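Home Posts Robots Budget Sheets About

Filling In the Spreadsheet Before Filling the Garage
Posted in May by Ajayi

I have wanted a two-armed robot for the kitchen project for so long that the wish list has its own folder. This spring I finally started turning it into a budget, and I'm doing as much of it as I can in simulation first — kitchen, arms, fridge and all!
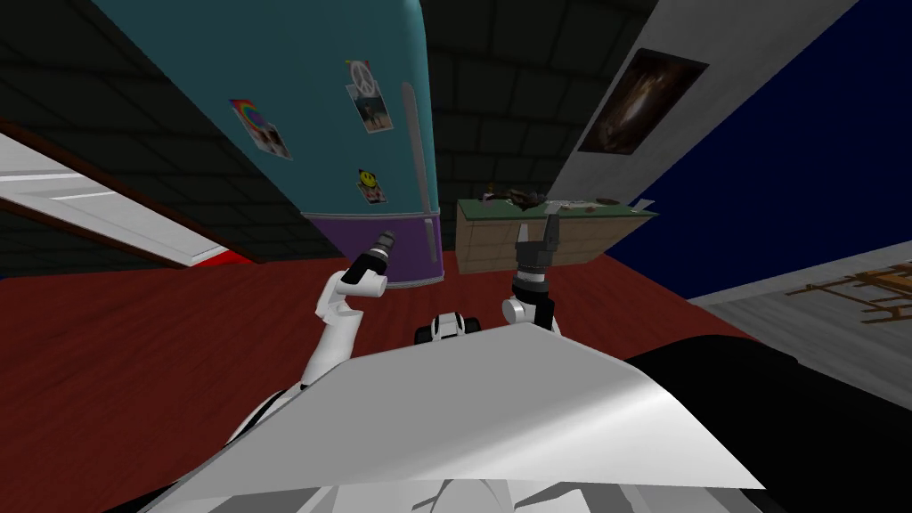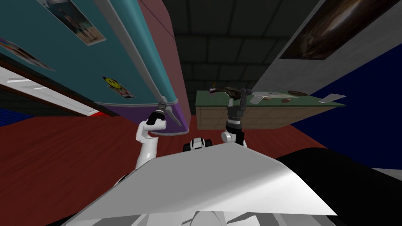
Two views from the simulated kitchen, teal fridge in both.

My total is $3000, and it goes fast. The arms I like best come from Storkent, and a pair would swallow the whole thing before I'd bought a single bolt, so I'm pricing a used pair through a reseller called Titar. They want a $300 deposit to hold one while you make up your mind. That goes on the sheet as spent money, even though it comes back if I walk away.

Grippers are where I keep changing my mind (and where I'm having the most fun). Two-finger ones are simple and I can get spare fingertips for $17 a set from Ustgate. I had one set down. Now I have four, plus $70 for cables and connectors, which I'd left off completely in the first draft.

The other thing the simulator has done for me is settle the reach question. I was ready to pay extra for longer arms, and now I'd like to try the same tasks with the shorter ones before I decide. Changing an arm length in a file costs me an evening. Changing it in the garage costs me the vacation fund!

Still missing from the sheet: a stand, shipping, and a decent emergency stop. I'm pricing the stop next, and I'm not going to go cheap on it.

Get new posts by email. Enter your address to subscribe. You can unsubscribe at any time.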